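Rules for Robots That Work Near People
By Teófilo Valderrama, August 2019

Maybe you have seen a robot in a shop or on television. A robot can be strong, and it does not feel when it bumps into you. This is why people write safety rules for it.

At the Laltden workshop in Jiltlow there are two robots, called Ríos and Arnau. Ríos is small and can lift up to 15 kilograms. Arnau stays inside a fence, and the rules for him are more strict.

The first rule is about stopping. Every robot must have a big red button, and all the people in the room must know where it is.

The second rule is about speed. When a person comes near, the robot must go slowly. When the person comes too close, it must stop.

The third rule is about the fingers of the robot. We call them a gripper. A gripper should press only as much as the job needs. A picture on the floor, for example, needs a soft touch, so we practice with the gripper in our own hand first.
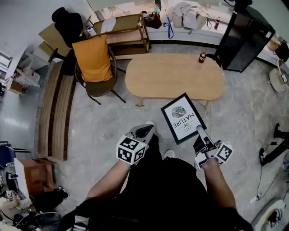 Who checks that a robot follows the rules?

The people who build it check it first. Then the people who use it must check it again in the place where it will work, and they write down what they found.

Before you go near a robot, ask an adult who works with it. Tie back long hair and keep your hands away from the moving parts.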